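### 3.2 Daylight and reading in the Vaston houses

The Vaston terraces were finished in 1916, and they are a wonderful place to study daylight! Almost every front room still has its first window opening, so we could compare homes that differ in little except depth and wall color. We measured light at desk height in 35 rooms during January, when the sun is low and people notice every lost hour.

The brightest desk reached 1000 lux at noon, while the middle value for all rooms was 339 lux – far better than we had dared to hope for houses this old.

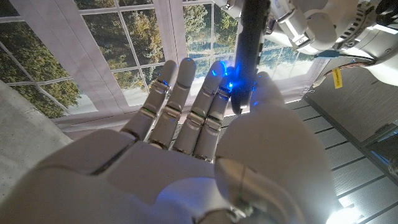 **Figure 4.** Hand and window.

Does a pale wall help a reader who sits far from the glass? It helps a good deal at the back of the room, and very little at a desk close to the sill.

We found this pattern so striking that we repeated the readings in the Toma houses, which have deeper rooms and lower ceilings. The gain at the back wall was larger there. Curtains mattered too: rooms where they were pulled fully clear of the opening kept useful light later into the afternoon.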